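Escobar Street Rental Portfolio: Progress Report to Prunon Capital
Reporting period: third quarter, through September
Prepared by Adi Ong, Vetedard Property Management

Occupancy

The portfolio stands at 353 units across the Escobar Street and Skevport buildings. Occupancy at the end of the period was slightly ahead of the budget. Most of the vacant units are in Skevport, where two floors were held back from leasing while the riser pipes were replaced. Those floors went back on the market in September and applications are coming in at a normal pace.

Renewals at Escobar Street were stronger than last year. We kept increases modest on leases signed before August and applied the full increase after that date. Three long-term tenants asked for month-to-month terms, and we agreed to two. The third is still being discussed.

Rents and collections

Average asking rent for a one-bedroom is now $1,292. Late payments went up in July, when the online payment system was switched over, and fell again once tenants had set up new accounts. We waived late fees for that month only. Four accounts are with the attorney. 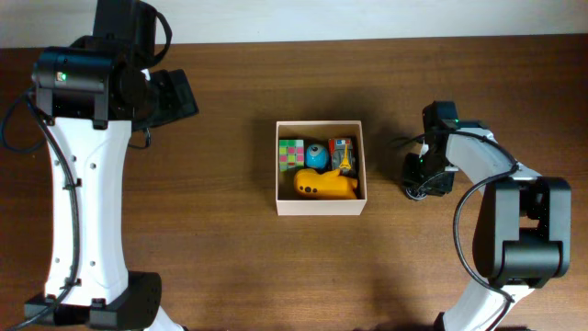 Tabletop with two robot arms and a small open box.

Capital work

The Skevport riser replacement is finished apart from drywall patching in the east stairwell. The contractor has agreed to complete this in October at no extra charge. The Escobar Street roof was inspected and the report recommends a partial replacement over the rear wing – the front section should last several more years. Two bids are in and a third is expected.

Unit turns cost more than planned. Flooring was the main reason, with an average of $599 per unit spent on repairs that were not in the original scope. We have moved to a single supplier for plank flooring and have asked for a fixed price through the spring.

Open items

The property tax appeal for Skevport was filed in August. No hearing time has been set.

The insurance renewal is due in December. The broker has asked for updated photos of the boiler rooms and a copy of the roof report, and both will be sent next month.

More than 200 tenants answered the parking survey. Results are being sorted by building, and a proposal for assigned spaces will go to Prunon with the draft budget.

Funds requested

We ask for release of the second capital draw so that the roof contract can be signed before cold weather. The draw form and contractor invoices are attached.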